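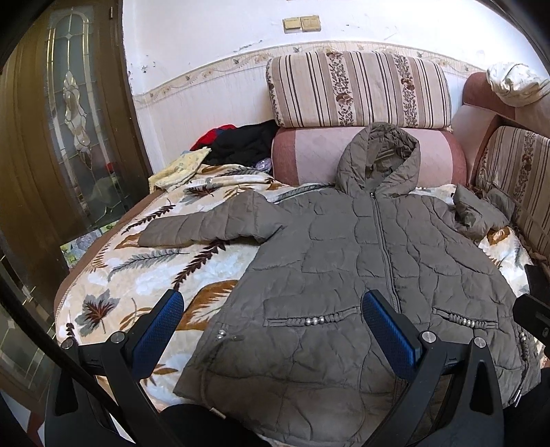 Figure 4.1 A quilted hooded coat laid face up on a blanket, zip closed.

Chapter 4
Quilted and Padded Coats

I left padded coats until the fourth chapter on purpose. If you've come straight here because there's one hanging on the back of your door and spring has finally arrived, that's fine, but do go back and read the bit on care labels in Chapter 2 before you put anything near water.

My first proper job was in the alterations room at Petkov, a cleaning and repair shop in Brirthorpe, and every July the coats came in. You'd think people would bring them in March, when they stop wearing them, but no, it was always July, when somebody had gone looking for a beach towel and found a squashed winter coat at the bottom of the wardrobe. One year we took in 787 of them, and I know that because I wrote out the tickets by hand! Most needed a clean, a few stitches and somewhere decent to live until autumn. Almost all of them had been folded badly.

So this chapter is about looking at a padded coat properly, mending the small things, and folding it so that it comes out again looking like a coat. We'll do the looking first.

4.1 Lay it out flat

You need a surface bigger than the coat with its arms out. A bed is ideal. I use the sofa with a blanket over the seat (I know, I know, a cutting table would be better, and if you have one then please use it). A soft surface does have one thing going for it, which is that beads and metal trims don't get scraped about while you turn things over.

Put the coat down face up with the hood pointing away from you. Do the zip up all the way. Then pull each sleeve out to the side. One of them will always bunch up against something, usually the back of the sofa, and you can leave it there while you deal with the other and come back to it.

Now smooth the front with flat hands, working from the zip towards the side seams. Don't press hard. A quilted shell wrinkles very finely, especially by the hem, and you won't get rid of that by leaning on it. What you're after is having the panels lie the way they were sewn, so you can see the stitching lines. They may be straight across, or diamonds, or those wavy ones that wander all over and make every panel a different shape. The wavy ones are my favourites to look at and my least favourite to repair.

4.2 What to look for

Start with the stitching between the panels. Run a finger along each line and stop wherever you feel a gap. One loose stitch in a quilting line becomes a hand's length of loose stitches by the end of the winter, and then the filling starts to travel. Mark gaps with a safety pin or a scrap of tacking thread, never with a pen.

Next, the filling. Pinch each panel gently between finger and thumb. It should feel much the same from one side of the coat to the other. If you find a flat patch with a lump underneath it, the filling has slipped, and section 4.4 tells you how to coax it back.

Then the pockets. Hands go in and out of them all day long, so the edges wear before anything else does. Plain edges are easy. Gathered or braided trims want more attention: hold the trim between your fingers and roll it, and look for places where it has come away from the coat behind. If there are beads on it, give every one a very small tug. I mean very small. You want to find the loose ones without making new ones.

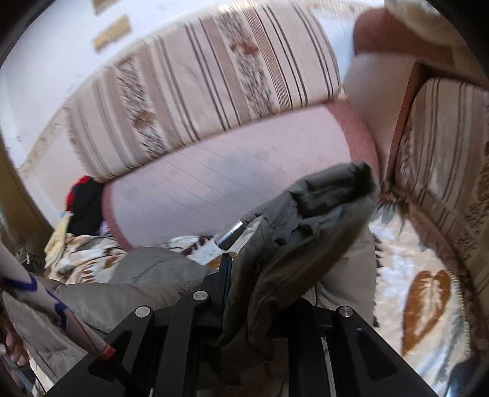

Cords come next, and people forget them completely. A coat can have them at the hood, the waist or the hem, and whatever is on the end, be it a knot or a toggle or a metal tip, is what stops the cord vanishing into its channel. Lift that part of the coat up off the blanket so the cord hangs free, and see whether the end is firmly on. A metal end that spins freely is on its way off. Take it off yourself, put a dab of fabric glue on the cord, slide it back and leave it overnight. If the cord has already disappeared inside, you'll need a bodkin and some patience, and we'll get to that too.

Last, the hood. Turn it so the opening faces you and look at the lining, particularly where it meets the neck. Make-up, hair products and plain old skin leave a line there. Note it down for the cleaning section and don't scrub at it now.

4.3 A note on kit

You don't need much. Fine needles, a thread that matches, safety pins, small scissors, a bodkin. At Petkov we bought Burkex thread on 100 metre reels and I still do, mostly out of habit. For storage I like a big cotton bag with a drawstring. The market in Zosness used to sell them, but an old pillowcase works just as well for a short coat.

Before you start

Find two padded coats, your own or borrowed, and lay them out one after the other as in 4.1. Spend some 50 minutes on the pair. For each coat, write down every gap in the stitching, every slipped panel and every loose bead or cord end, and keep your notes somewhere safe. You'll want them for the repairs in 4.4.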